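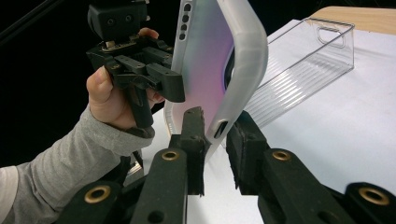
19 July 2023. Picked the bench supply job back up today. The goal is the same as before: one small box that takes 12 V in from a brick and gives a steady 5 V rail for charging phones and running small boards, without the rail sagging when something plugs in. The test load I keep coming back to is a plain smartphone. A phone is a nuisance as a load. It asks for very little, then a lot, then changes its mind. The resistor bank is easier to read but it never caught the fault we have.

The fault, for anyone reading this cold: with the Cemirden buck module on the 5 V side, the output drops out for a moment on plug-in. The phone chimes twice and falls back to slow charging. It happens on most plug-ins with the long input lead and almost never with the short one.

**Input lead**

Swapped the long lead for a heavier one of the same length. Still drops out, but less often. Put the original lead back and soldered a fat electrolytic across the input terminals of the module. Better again. So the module is seeing its own input collapse when it starts to pull current, and the undervoltage lockout is doing what it should. I had blamed the output side for far too long.

Measured the lead end to end, including both crimped connectors: 265 milliohms. That is a lot for a piece of wire this long. Most of it is in one connector. Cut that one off, found half the strands outside the barrel. Re-crimped with the proper die (the red-handled tool, not the universal one, which squashes everything flat) and the reading came down to where the wire tables say it should be.

With the good crimp and no extra capacitor: 30 plug-ins, 6 dropouts.
With the good crimp and the capacitor: 30 plug-ins, none.

Keeping the capacitor. It costs next to nothing and there is room for it on the board if it lies on its side.

**Switch**

The inline switch from Brisden gets warm under full load. Not hot, but I don't like it in a closed box. The contacts are rated well above what we ask of them on AC, and the DC figure on the sheet is much lower, in the small print at the bottom. Should have read that first. Options:

- move the switch to the enable pin of the module and leave the input always live
- use the bigger rocker from the old Maksymiv box, which has a proper DC rating
- leave it and vent the box

First one is neat, but then the box draws a small standby current all the time, and people will leave it plugged in. Going with the rocker. The hole in the panel needs opening up with a file. The cutout drawing in the shared folder is for the old switch – do not print from it until I fix it.

**Reverse polarity**

Someone will plug in a center-negative brick sooner or later. We have at least one in the drawer, and it has the same barrel as all the others. Tried a series Schottky first. Works, but it wastes most of half a volt and makes the lead problem worse on a tired 9 V brick. Tried a P-channel MOSFET in the high side after that, gate to ground through a resistor, zener across gate and source. Drop is too small to care about. Reversed the input on purpose and left it while I had coffee. Nothing warm, no output, module fine afterward.

I got the drain and source backward on the first go. It looks like it works, since the body diode passes current either way you'd normally test it, and then it gives no protection when you flip the supply. If you build one of these, check it reversed with a current-limited supply before you put anything you care about behind it.

**Fuse**

Moved from the glass fuse to a resettable one, then moved back. The resettable part has enough resistance when cold to show up on the meter, and after it trips once it reads higher and stays that way for a good while. Glass fuse in a panel holder. Spares taped inside the lid.

**Connectors for the output**

Screw terminals for now. The spring type from Isevbridge is nicer to use, but the ferrules we stock are a hair too long and the plastic sits proud, so the wire can work loose. Either we buy shorter ferrules or we stay with screws. Not deciding that today.

The USB socket is held down only by its solder tabs. After this much plugging and unplugging one tab has a crack around it. Reflowed it. The next board should have the through-hole version with the four legs, and the panel edge should take the push instead of the joint.

**Ripple**

Quick look with the scope, short ground spring instead of the clip lead. With the clip lead it looked awful, and most of that was the probe picking up the inductor. With the spring it is low enough that none of the boards we power will notice. Did not save the trace. Do it again once the rocker is in.

**To do**

- open up the panel hole, fit rocker
- fix the cutout drawing
- order through-hole USB sockets, check footprint against the part before sending the board
- mark the center-negative brick with red tape, or throw it out
- check the other leads from the same batch of crimps
- long run at full load with the lid on, thermocouple on the MOSFET and on the inductor

The remaining leads are in the tray under the scope. Don't use them for anything until they have been measured.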